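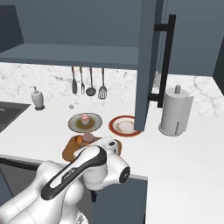

I read the new Memora collection over 2 evenings in May and I'm still not sure who it's for. Maeve Hennessy wrote the first three books as odd little comics about a girl who keeps other people's memories in biscuit tins. They were funny and a bit sad and my niece wore the covers off them. Now there's a fourth, with Gearóid Dolan drawing, and it's all "early years" stories. Everyone's in it. Everyone's seven. Even Amano, who I'd have sworn was a ghost in book two.

The blurb promises 13 "brand new" adventures. Well. The one with the lighthouse is the lighthouse chapter from book one with shorter people in it, and two of the others are single-page gags stretched to four.

I'm wary of this whole business of making the cast small. It sells, I get that. But half the pull of Amano was not knowing where she came from, and now we know she came from a street called Handness and was bad at spelling. Did anyone want that?
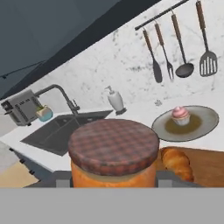
Dolan can draw, I'll give him that. His rain is lovely, and there's a wordless bit on the ferry that I went back to more than once. His faces are another matter. I kept mixing up the two brothers, and when one of them ran away I had to check the hair.

Breathnach, the publisher, are also doing a signed edition of 800 copies with a cloth spine and a print tucked in the back. It has the same stories in it. I can't see a child being let near one.

My niece, for the record, read it in one go and asked if there was another. She's eight, so maybe that settles who it's for. She did say the lighthouse one seemed familiar, though, and went off to find the old book to check.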